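Prellana Technical Program
Robot Cell Setup and Care – Handout 6
The two-arm table cell: daily checks, gripper care and cable routing

Read this before your bench session. It covers the cell as a machine: the frame, the two arms, the grippers and the wiring between them. Programming is in Handout 7. Bring the cell log sheet with you, and safety glasses.

1. Parts of the cell

The cell is a wooden work surface inside a black metal frame, with two arms mounted on opposite sides and facing each other. We call them left and right as seen from the operator's side. If you walk around to the far side, the names don't change. Write "left arm" or "right arm" in the log, never "the near one".

The Cindow controller software runs both arms from one workstation. Each arm keeps its own calibration file. Do not copy one arm's file to the other, even after a swap of grippers.

2. Before power-up

Clear the table completely. Then sight along each side of the frame and look for gaps at the corner joints. The frame bolts loosen with vibration, and a corner that has opened up by the thickness of a business card is enough to spoil the calibration.

Wipe the surface with a dry cloth. Sprays are not used in the cell, as the overspray reaches the joint housings. When the surface is clean, put out the test items for the day: a clear tub, a clear plastic bag and the soft items that go with them.

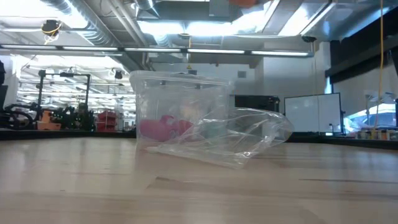 Test items go back to the same starting area between runs. Small differences don't matter, but a tub that starts a hand's width from where it did last time makes two runs hard to compare. Replace a bag when it tears. Note the change in the log, since a fresh bag is stiffer.

3. Homing and warm-up

Home the left arm first, then the right. The arms share the middle of the table, and the homing routine does not check for the other arm. Keep one hand near the stop button until both report home.

Run the warm-up cycle for 40 moves at low speed. Listen more than you look. A clicking joint usually means a cable tie touching a link. A steady grinding sound means stop, power down and call the instructor.

4. Gripper care

Fingertips are the part that wears fastest. Inspect them every 500 cycles and change them at 1,025, whichever condition they appear to be in. The odd number comes from the Halvorsen maintenance sheet we work from, and the counter in Cindow is already set to it.

To inspect:
Power down the arm and hang the tag on the stop button.
Open the fingers by hand, slowly.
Check the notches on the inner faces for rounding and for bits of film.
Close the fingers and look at the tips from above. The gap should be even from top to bottom.
Tighten the finger screws by feel, then mark them with the paint pen.

Thin film is the hardest thing we ask these grippers to hold. If the tips are worn or out of line, it slides out with no change in the force reading, so the controller carries on as if the bag were still there. Always finish an inspection with a bag pinch.
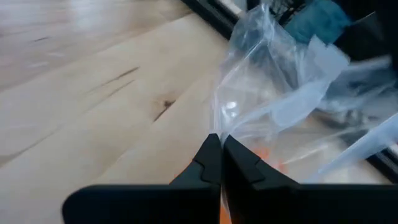

Fig. 2. Bag pinch, wrist view. The plastic is held between the two fingertips.

Repeat the pinch with the bag gathered and with the bag flat. Log both. If the flat pinch fails and the gathered one holds, suspect the tips. If both fail, check the jaw alignment first – it is the quicker fix.

5. Meeting in the middle

With the arms checked one at a time, bring them together at low speed. The aim is to find out how close the grippers can come before a housing or a cable touches anything. Start with nothing between them, then add a small soft item.

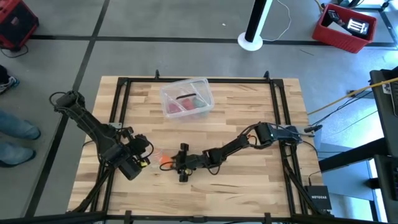

Set the keep-out distance in Cindow only after this step. Groups that set it earlier tend to make it too large, and then the handover positions in Handout 7 can't be reached. If the keep-out warning comes up while the arms are clearly apart, rerun homing on both.

6. Cables and network

Follow every cable by hand from arm to plug, with the power off. There should be slack at each joint at full reach and no loop low enough to catch a finger or a tub.

The Jarnano cable sleeves are rated by our shop for over 400 hours of use. Change them early if the weave has opened. Don't pull a sleeve tight to make it look neat.
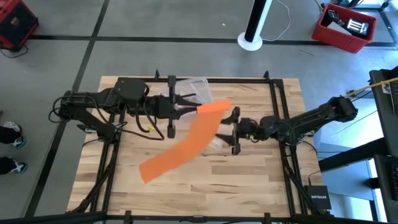
Reading time: 4 minutes

7. Cloth strip check

The cloth strip is the last check of the session. One gripper holds the end of the strip and the other stays open nearby. Watch the held end for creep while the arm is still, then move the arm slowly through its normal range and look again.

Pass: the cloth has not moved in the jaws.
Recheck: the cloth has turned but not slipped.
Fail: any slip. Go back to section 4.

8. Shutdown and log

Open both grippers, park the arms, save the calibration files and power down at the workstation. Enter the cycle count for each arm, parts changed, and any noise you heard, including noises that went away. Hand in the log sheet by 4:30 p.m. Handout 7 will be given out once your sheet is signed.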